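Open Day at the Drana Works

The visitor arrived at 3 with a printed ticket. The ticket said Station 12, and Station 12 was at the far end of the building, past the coat rack and a table of handouts on the Degefa control software. He took one. It ran to 40 pages and began with a list of revisions.

He had driven up from Cestville to decide whether his company should buy the system. He had a budget, a form, and a pen on a string.
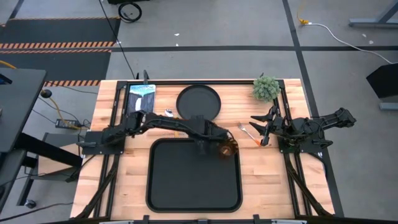

Station 12, both arms powered, tray empty.

The engineer explained the task. The arms were to lay one place setting: plate, cup, fork, spoon. No order was fixed in advance. The controller chose one and could revise it between moves.

"Why would it revise it?" the visitor asked.

"If its estimate of an object's position changed."

"Does that happen often?"

"It's logged," the engineer said. The visitor wrote this down in the box marked Reliability.

He asked what the arm could see. The engineer turned a monitor toward him and switched to the wrist view. From there the room was mostly gripper, with the glass leaning against it and the red bins a long way back.

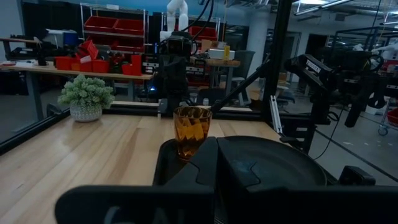

Wrist view, amber glass at the gripper.

The visitor looked for himself in it and did not find himself. He moved a step to the left and looked again.

"It would have to be interested in you," the engineer said. "It has a list. You are not on the list."

He considered the form. There was no box for this. 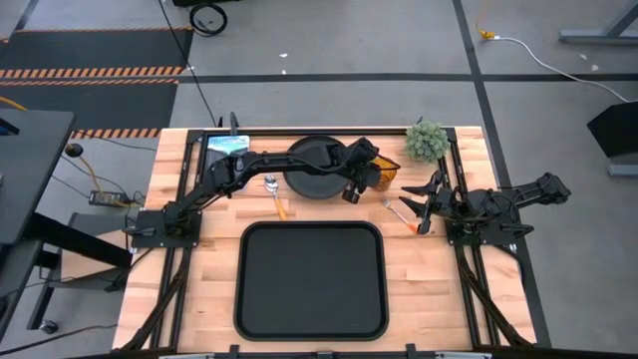 Reading time: 3 minutes

The left arm was reaching over the plate for the cup. The right arm waited above the fork with its fingers open. The visitor found that he was holding his own hand in much the same way, thumb apart, and put it in his pocket.

"Is the right one stuck?"

"Waiting. They share the space in the middle, so one yields."

"Which one?"

"The one with less to lose by it. There is a cost function." The engineer paused - it was the first pause of the afternoon. "The right one yields more. We have looked into it."

"And?"

"Up to 400 runs. The function is correct."

The visitor had worked for years beside a colleague with the next desk and the louder telephone. He wrote nothing down.

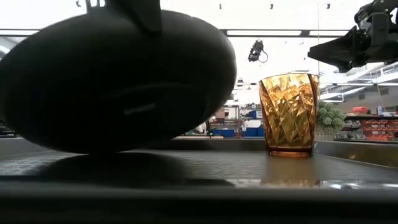

Flollerham Technical Writers' Club, Fiction Section

On the side monitor the glass stood by itself, the plant behind it, and something dark hung over the table, too near the lens to be in focus. The visitor asked for the right arm to be given the next move. The engineer said that the controller did not take requests, then opened a settings page and changed one number.

"For the demonstration," the engineer said.

The visitor signed his form and left the box for Recommendation until he was back in the car. He filled it in there, against the steering wheel, and asked for two arms, with the right one to be set up the same way.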